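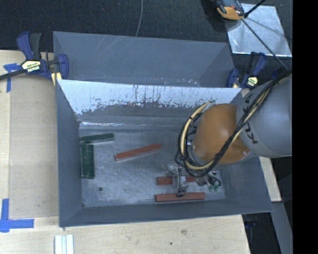

The paint store in my town stopped taking back mistints last year. A mistint is a can mixed to the wrong color, or a color the customer decided against after seeing it on the wall. The store used to put them on a rack by the door and sell them for 10 dollars a gallon. Now they go out with the waste, and the store, a Fandeck franchise, says this is company policy.

I think the policy is wrong, and I think towns should say so before more chains copy it.

I painted houses for a living for a long time and bought off that rack most weeks. Closets, garage walls, the inside of a shed - none of these needs a color with a name. Landlords bought there too, and so did the drama teacher at the high school, who could cover a whole set for under 100 dollars. At full price she can't, and this December the play will be done in front of curtains.

The store's side of it deserves a hearing. Mistints get returned half used. Some come back thinned with water or with a brush hair in them, and a buyer who gets a bad gallon wants a refund on something that was never guaranteed. The rack also takes up floor space that could hold stock at full price. I understand all of that. A sign reading "no returns" handled most of it for years.

What I don't accept is the claim that the cans are dealt with responsibly once they leave. Latex paint has to be dried out before our county will take it, and drying 200 gallons takes kitty litter, room and somebody's wages. The customer pays for that in the price of the next can. Zarnier, the independent store two towns over, still keeps its rack, and the clerk told me it clears out every couple of weeks with no effort from anyone.

Edeo went further and pours its leftover whites and off-whites together into five-gallon pails. The result is a warm gray that varies a little from batch to batch. I have put it on two basements and a fence and would use it again.

The county could help by charging stores a fee for each usable can they send out as waste. It wouldn't need to be large. If it raised 3,000 dollars a year it would pay for a shelf at the transfer station where people could take paint home for nothing, and I expect the rack by the door would come back well before that.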